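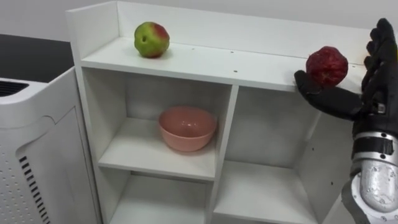
The reply from Kavberg came in shortly after nine: the cloudy pressings do not need a longer settling time, they need a cooler one, and the workshop should stop adding hours to the schedule until the store temperature has been looked at. The message went on to say that their own cellar had the same trouble two seasons running and that extra days in the tank only gave the juice more chance to start working.

Notebook, pressing room, October. Entry continued from the previous page.

The above advice is accepted in part. The temperature in the store was read at the door and again at the back wall, and the two readings did not agree. The thermometer by the door is exposed to the draught from the yard and should no longer be used for the record. A second one is to be hung behind the tanks at tap height. Until then, entries in the temperature column are to be marked with a query.

Batch 12 was pressed in the morning. The fruit was the mixed lot from the lower orchard, washed and milled as usual. The mill was set one notch finer than for the last batch, and the pulp came out wetter and harder to hold in the cloths. Two cloths slipped at the fold and the cheese had to be rebuilt from the fourth layer. Colleagues are asked to return the mill to the earlier setting and to leave it there.

Yield was 70 litres, measured in the marked drum. The previous batch gave a little more from the same weight of fruit, so the finer setting has brought no gain. It has probably added to the cloudiness – the first jug drawn was thick and left a heavy deposit after lunch.

Samples were taken in 600 ml bottles, 2 from the top of the tank and 2 from the tap. The tap samples were darker. One pair was placed in the cold cupboard and the other left on the bench, and both pairs are to be compared tomorrow before anything is moved. Please do not shake them.

The Stoltent press held pressure well but is weeping at the lower collar. The seal was replaced in spring and ought to have lasted. A new one has been requested from Apaza, together with a spare. The press may be used in the meantime, provided that the tray beneath it is emptied between batches and its contents are not returned to the tank.

Cleaning was completed by four. The small hose has a split near the coupling and has been put aside for trimming.

For the Clonari order, only juice from the earlier batches is to be used. Batch 12 is held back – label in red, and enter the reason on the tank card as well as in this book.

Next: repeat with the coarser setting, same fruit if enough remains, tank moved to the north wall.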